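Festmont toy library moves to sorted baskets and posting boxes

May 2022

The Festmont Toy Library has changed the way it lends toys to families with children under five. Loose toys that used to be lent one at a time now go out in mixed baskets, and many of the baskets can be borrowed with a set of boxes that have a round hole in the top for dropping things through.

The library, which shares a building with the Berrada Street branch library, began the change in February, when it closed its lending counter for 21 days to go through the shelves. Staff checked every small toy in the collection. Anything cracked, sticky or missing a piece was set aside, and the rest was washed and put back into stock. At the end of it the library had 757 small toys fit to lend.

Larger items such as ride-on cars, play kitchens and train tables were not part of the work and are still borrowed in the usual way, with a label on the shelf and a card at the desk.

Under the old system a family could take home four small toys for two weeks. Parents told the library that the choice was hard on younger children, who often wanted something else by the second day. The small toys were also slow to check in. Last year the desk handled 1,624 loans of small toys, each with its own card and its own line in the book, and a lot of Saturday mornings went to looking for a ball or a rattle that had been returned in the wrong bag.

A basket now counts as one loan. It holds balls, blocks, soft toys, cloths and a few household things that are safe to handle, and no two baskets are packed the same. Borrowers keep it for three weeks. If one or two small items don't come back, there is no charge. If more than that is missing, the family is asked to look at home before the basket is checked in.

The mix is meant to give children a range of things to feel and hold. Spiky rubber balls and soft toys are favorites with babies, according to the library's notice to members, while two- and three-year-olds tend to go for the blocks and anything made of metal. Cloths were added after several parents said that their children spent more time hiding toys than playing with them.

The boxes are used for what nurseries often call posting, where a child picks up an object, finds the hole and lets go. They stack, so they don't take up much room at home, and the colors give older children something to sort by. A parent might ask for all the balls in the yellow box, for instance, or let the child decide what belongs where. There are no instruction cards in the set. The library tried printed cards in an earlier loan scheme and most of them came back unread or chewed.

Not everything in a basket will go through a hole, and that is fine with the library. Its notice suggests leaving the bigger soft toys in with the rest, as children seem to enjoy testing them. It also asks that an adult stay close by whenever a basket is out, and that families with babies tell the desk so that the smaller pieces can be taken out before the basket leaves the building.

The baskets themselves are wire mesh. The library used fabric tubs for years but found that they held dust and crumbs and had to be replaced often. With mesh, a child sitting on the floor can see some of what is at the bottom without tipping everything out - though most will tip it out anyway.

A grant from the Rerko Fund paid for the baskets and boxes. It did not cover new toys, so what goes out is what the library already owned, along with donations. Balls and plastic building bricks are the easiest things to come by. The library says it has enough plush toys for now and would prefer not to be given any more until the fall. It is short of wooden blocks, small metal containers with smooth edges, and textured cloths such as waffle-weave hand towels.

Donations can be left at the desk during opening hours. Please do not leave bags at the side door, where they get rained on. The library can't take anything with button batteries, magnets or loose strings, and it can't take toys with peeling paint.

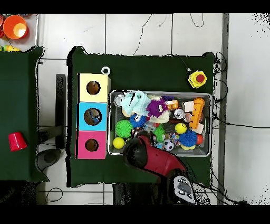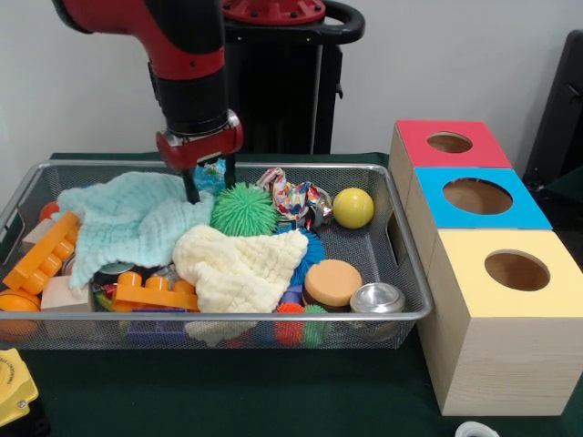

A wire basket of mixed playthings, with three stacking boxes next to it.

Baskets can be reserved by phone or in person. Requests for a particular basket are accepted, but the contents may have changed by the time it comes round again, as pieces are moved between baskets when they are checked in. Families who want boxes should say so when they reserve. There are fewer sets of boxes than there are baskets, and the sets are lent in the order that requests come in.

Membership is still free for anyone living in Festmont. Residents of Plamgate can join for a small yearly fee, as before, and the two towns are talking about a shared arrangement that would let Plamgate families return baskets at their own town hall. Nothing has been settled, and any change would not start before next year.

The library had set itself a target of 100 basket loans by the end of the spring and passed it with several weeks to spare. Most borrowers so far have been existing members. Two childcare providers have also signed up, and the library is considering a larger basket for groups if it can find a way to store it. Space is tight. The shelves at the back of the Berrada Street building were built for board games, and the baskets only fit on the lower two.

Washing has turned out to be the biggest job. Hard toys are wiped down and left to dry on racks, and cloths and plush go through the machine after each loan. That takes a day, sometimes two, so a basket returned on a Saturday will usually not be ready to go out again until the middle of the following week. Borrowers are asked not to wash the plush toys themselves, after a couple of them came back a good deal smaller than they went out.

The toy library is open Wednesday afternoons and Saturday mornings. The ramp entrance on Berrada Street is the best way in for strollers, and there is a short-stay parking space beside it. Anyone returning a basket with boxes is asked to empty the boxes first and put the toys back in the basket, so that the desk can check everything in one go.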